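Packing for the post: an interview with Nisha Mathur

Nisha Mathur has supervised packing at Treltgate since the workshop opened. In March her section sent out 2,923 parcels, most of them bottled goods for the household trade. She spoke to Kiran Kushwaha about how the work is learned.

New starters begin with handling, and spend 2 mornings on it before a box is opened. "People look at the label and forget the shape," Mrs Mathur explained. "A rounded top wants a light, even hold from both sides." 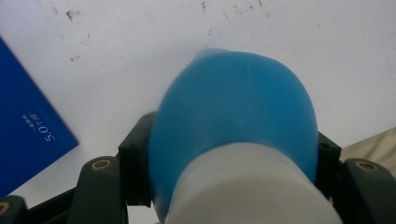 A rounded blue top above its white collar, held from either side.

Boxes come next. Treltgate prefers a tall carton with a cardboard partition inside, so that each item has a compartment of its own. Mrs Mathur asks for the partition to be checked before anything goes in – a crooked divider will catch on a bottle's shoulder and tear.

The table matters too. "We put a white board down first," she said. "It marks quickly, and we leave it until it needs changing. A bottle stands well on it and one can see what one is doing."

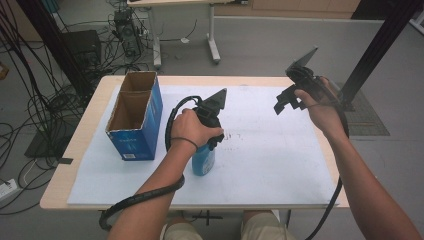 Returns and breakages

Damaged parcels are few. Of the 6 returned in March, Mrs Mathur attributes 2 to poor closing of the lid. Those packers were shown the method again the same afternoon.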